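Drumcombe Community Health Group - minutes of the October meeting

The meeting opened at 6:30 p.m. Jussara Vieira took the chair and thanked everyone for coming out on such a wet evening, and for the soup, which went down very well.

Flu season. Jussara reported 448 flu shots given so far at the Brito Street clinic, against 278 by the same point last fall, and we were all very pleased to hear it. The Ostano side of town is still lagging, and she would dearly like a Saturday-style walk-in there before the holidays. 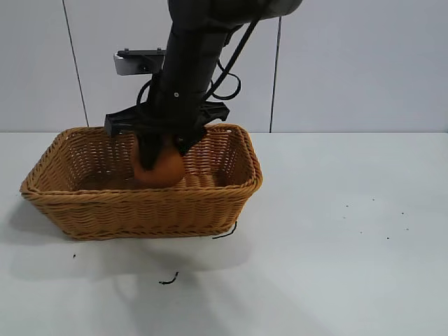 It was agreed to ask Ostano library for its back room, and to print 300 more leaflets in large type - the last batch was hard on older eyes.

Whooping cough. Two cases at the grade school, both children recovering at home. A letter to parents has gone out.

Meeting closed at 7:50 p.m.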